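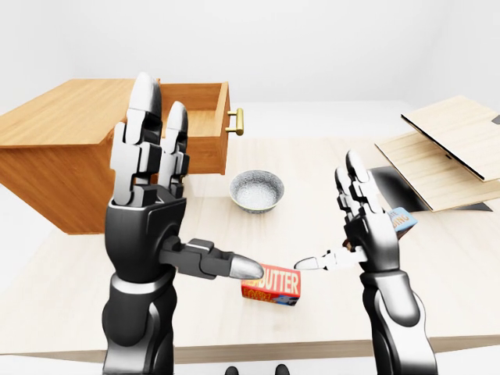
Week two of my Ritemo trial and I have opinions, so bear with me! It's the simulator for people who want to practise two-armed robot work without buying two arms, and I went for the kitchen table pack first. You get a cabinet, a box with a lid, a bowl and a few bits of shopping, and my whole evening went on the red box of butter. The job is to get it from the table into the open drawer, and I've got strong feelings about butter now.

Setup first, as three of you asked. Download was painless, the licence key wasn't. I typed it in four times before spotting that the zero was a letter O.

Price: 155 a year for the home licence, which includes Himollow, their add-on with the jointed hands. I nearly skipped it and stuck with plain grippers. Glad I didn't — having proper thumbs to line up on either side of a carton is most of the fun.

Controls took me a couple of evenings. You can use a gamepad (fine), a keyboard (please don't) or write a script. I'm on scripts now and my wrists are much happier.

Ran 200 goes at the butter overnight with my own script. Woke up to a log file and a very warm laptop. Best setting so far is a slow approach with the thumbs coming in level, then the fingers closing after.

Grumbles! The drawer is fussy. Nudge the handle by accident and it slides about as if it's been oiled. I've put it on the Baptista forum and someone there says a fix is due in June — we'll see.

Also the manual is 409 pages and the bit on saving your scene is on page 388. Why.

Would I pay for it? Yes, if you already like fiddling. If you want something to show the kids on a rainy afternoon, the Roninton starter kit is simpler and you can drop it on the floor.

Trying the box with the lid tomorrow. Send me your lid settings if you've got any that work, mine are a mess.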